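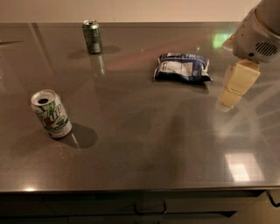
Susbridge asks tenants to clear the kitchen counter

The shared kitchen on the second floor of the Susbridge building has new rules for rubbish, the house office announced in a letter to all tenants. From now on, drink cans and snack wrappers must not stay on the counter after a break. Cans go into the recycling bin beside the lift, and crisp bags go into general waste.

According to the letter, the office received 421 complaints about the shared rooms since December, and 200 of them concerned the kitchens. Most people wrote about opened cans, which leave sticky rings on the polished surface. 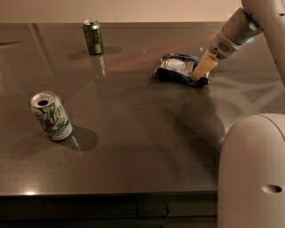 Reading time: 2 minutes

Ognjen Gashi, who manages the building for Distwood, said that the counter is wiped every evening, but the cleaners are not allowed to throw away a can if there is still drink inside. "They must lift it, clean under it and put it back," he said. "In the morning it stands there again, and the next person puts a crisp bag near it."

The office has also ordered six small bins from the supplier Abbasi. They will be placed in the kitchens on every floor, and the cost of 2,000 euros is paid from the maintenance budget, so the rent stays the same.
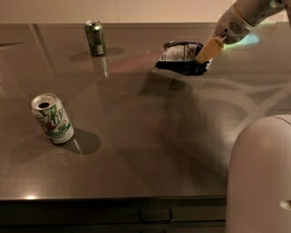

Tenants are also asked to empty their cans in the sink before they recycle them, and to fold the crisp bags so that they take less space. The neighbouring Verkbridge building will follow the same rules later in the year. Questions can be sent to the house office on the ground floor.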